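Kitchen table helpers wanted (paid, part time, come as you are)

Hi! I'm Xiomara Dunleavy and I run Hesness, a very small shop that sets up and tidies home kitchens. I'm looking for 3 people to come help me in the workroom this December, mostly sorting, wiping down, and packing racks and small kitchen things into sets for our customers. If you're the kind of person who rearranges a friend's dish cupboard while the coffee is brewing, please keep reading, because I probably want to meet you.

Most of the job happens standing at a table. You get a packing slip, you pull what's on it from the shelves, you lay everything out, you check it against the slip, and then you wrap it. Repeat until lunch (we eat at noon, and I usually bring soup). I like a big clear stretch of tabletop with only a couple of things on it at a time, and I'm fussy about that, so fair warning.

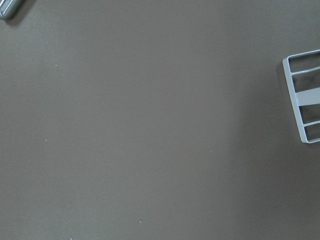
Page last changed: December

The white racks are the fiddly part. All those thin bars want wrapping on their own, and the wide slat in the middle shows every smudge, so we go over it with a soft cloth before the paper goes on. Gray tabletop, white rack, decent light, and you'll spot the fingerprints fine. Small metal pieces stay at the far corner until the rack is done. I've got 443 sets to get out before we close for the holidays, which is why this ad exists!

What I need from you: two or three mornings a week, 8:30 to 1, steady hands, and okay with lifting a full carton. No experience needed. Gus Boateng will be at the next table your first morning and he's very patient.

Pay is $300 a week for three mornings, $200 for two, every week, no waiting till the end of the month. Parking is behind the building, and the door sticks, so push hard.

To apply, write a few lines about yourself and drop them in the Hesness mailbox at the front door, or just stop in any morning before noon and ask for me. Please put down which mornings you can do and a phone number I can read.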